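Prernmont Student Robotics Project
Interim Progress Report to the Skernbridge Education Fund
Prepared by Valquíria Macedo, project lead
June 2, 2024

1. Scope of this report

This report covers work on the hand-held gripper since the April submission. It addresses the finger redesign, the body and linkage, the print process, the test plan and the class schedule. Spending is reported separately on the fund's own form and is not repeated here.

The project goal is unchanged. Students in the second-year design course are to design, print, assemble and document a two-finger hand-held gripper that can later be fitted to the Barrientos arm in the shared lab. The gripper and the arm mount are treated as separate deliverables. Only the gripper is due this term.

2. Status against plan

Finger geometry: complete, revision frozen.
Finger printing: complete for the first set, reprint of the left finger pending.
Body and pivot: complete, minor rework open.
Fluneo control board: bench tested, not installed.
Grip tests: protocol written, trials not started.
Student documentation: in progress, behind plan.

The grip trials were planned to begin before this report. They were moved back when the class voted to change the finger geometry after the first design review. Tainá Guerra, who supervises the lab sessions, approved the change on the condition that no further geometry changes be made this term. That condition has been kept.

3. Finger redesign

The earlier fingers were narrow and flexed under side load. The current fingers are thick blocks with a broad inner face. Two mounting holes are placed on the top of each finger so that a pad or a sensor strip can be added without reprinting the part. Both fingers come from one model, mirrored in the slicing software. This halved the drawing work and removed a source of mismatch that appeared in the earlier set.

The wider inner face increases contact area but also adds mass at the end of the linkage. Students were asked to estimate the effect on closing force before printing. Three of the teams reached similar results by hand calculation. The remaining team used a spreadsheet with a unit error, which was found at review and corrected. The estimates will be checked against measurement once the trials start.

4. Body and pivot

The gripper body is printed in the same black plastic as the fingers. A metal bushing was added at the pivot after the plain printed hole in the first version wore out of round. Insertion by hand press was acceptable after the hole was reamed. The reaming step has been added to the assembly sheet, which previously went straight from print cleanup to insertion.

Open rework on the body is limited to the cable path for the Fluneo board. The present channel has a sharp inside corner, and the ribbon has to be folded to pass it. A larger radius has been drawn and will be printed with the next batch.

5. Print quality

Print quality is the main technical issue in this period. The defects recorded at inspection fall into two groups.

The first is stringing. Fine strands remain on some surfaces after the part leaves the bed. The cause is believed to be damp filament, possibly combined with a retraction setting carried over from a different printer profile. Strands on outer faces are cosmetic. Strands on an inner face would affect contact and must be removed before trials.

The second is seam quality. Some joints show a raised or ragged line where layers or pieces meet. A ragged seam on the front of a finger may be a surface flaw or the start of a crack, and visual inspection does not settle the question. Students proposed filling the line with adhesive. This was declined, as a filled part would give unclear results in the load test. The affected finger will be reprinted and the original kept for a bend test.

The left finger in the current set is the more affected of the two. The right finger was accepted with light cleanup.

6. Test plan

The grip protocol calls for 300 open and close cycles without load, followed by 56 lifts using a fixed group of classroom objects. Slip, misalignment and any change at the seams are to be logged by the team running the station. A separate endurance run of 400 cycles under light load will follow if the fingers pass inspection after the first stage.

Tests will be run on a plain wooden table. Clear space is kept between the open fingers at the start of each trial so that the starting position can be checked by eye. The log sheet was revised twice after students found that "slip" and "drop" were being used for the same event. Both terms are now defined at the top of the sheet.

7. Risks and requests

Filament storage. The cabinet does not seal. A dry box has been priced and fits within the existing materials line. Approval to purchase from that line is requested.

Printer time. The reprint and the revised body must share one machine with another course. Roughly 471 minutes are needed for the full batch, which can be split over two sessions if required.

Documentation. Two teams have not filed assembly notes for the body. Grades for this unit will be held until the notes are in.

8. Current condition of the gripper 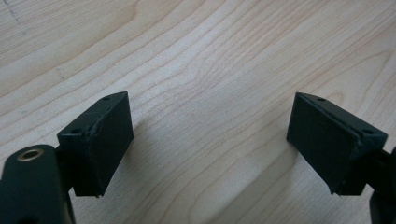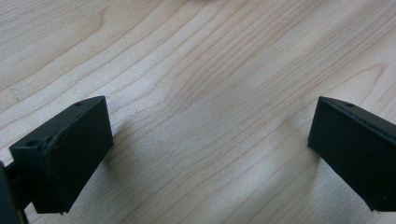
Both views: gripper fingers open over the wooden tabletop, no object in the gap.

9. Next steps

Print the replacement left finger and the revised body. Remove strands and inspect both fingers. Install the Fluneo board and repeat the bench check. Start the unloaded cycles. Results will be sent to the fund with the end-of-term report, together with the student logs and the final drawings.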